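Section 4. Comparing hands on the two-arm bench. Revised 26 Jun 2026, Ayana Dinsa. Replaces the March sheet, bin that one.

For the can test only. Gilov hands both sides, Gashaw controller. If you've got the older Stitlow controller, steps are the same but the menus are in a different order, see section 6.

## 4.1 Before power

1. Foam mat down, teeth pushed fully home. A lifted seam will tip a can.
2. Tape a cross on the mat each side of the tray spot. Grey tape, flat, no bubbles. Press the ends down again after every few runs.
3. Tray in the middle, long side running front to back.
4. Two cans in the tray. Green at the front left, dark one behind it. Lids up.
5. Check the wrist housings are tight on both arms. Hand tight plus a quarter turn, no more.

**Caution:** keep the arm cable outside the elbow. Pinched cable = dropped hand, and a new cable.

## 4.2 First grasp, left hand

1. Load profile `can_soft`. Grip limit 200. Don't go higher untill you've done a full set at this.
2. Jog the left hand to the tray with fingers open, thumb low.
3. Thumb goes along the front of the can, fingers over the top side. Close slowly.
4. Stop when the fingers wrap the can. Hold there and read the load off the controller.
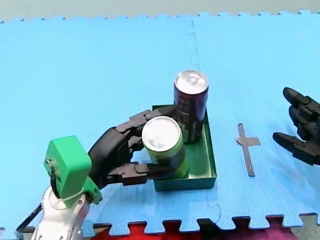 Contact with the dark can at this point is fine, they stand close. Dragging it isn't. If it drags, open, back off, come in from further left. Right hand stays open and clear of the tray the whole time, it's only parked near its cross so you can swap sides without re-homing.

Write down the load before you lift. Last set the Gilov hand peaked at 1,313 on the green can, the Sustmont one at 1,459 with the same profile. Raw counts, not newtons, so only compare like with like. The Sustmont closes quicker but the thumb wanders. More on that in 4.4.

**Note:** a leaning can is not a fail. A dented one is.

## 4.3 Reset between runs

1. Open both hands fully, wait for the controller to say idle.
2. Stand both cans back up in the tray by hand. Arms on hold first!
3. Return the arms to ready. Fingers open and pointing at the tray, nothing touching.
4. Check the crosses haven't lifted, then start the next run.
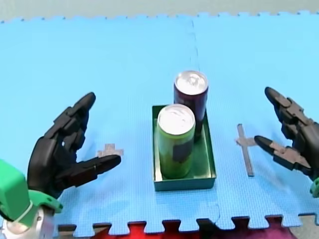 ## 4.4 Swapping to the other hand

1. Power off at the controller, not at the wall.
2. Undo the wrist flange, support the hand from below while you do it.
3. Fit the Sustmont hand. Connector only goes in one way, dont force it.
4. Power on, re-home, redo 4.2 from step 1. Same cans, same tray position.
5. If the thumb sits off centre after homing, run thumb trim twice and log the offset.

**Caution:** never mix hands left and right in one set. The controller takes both but the log won't say which was which.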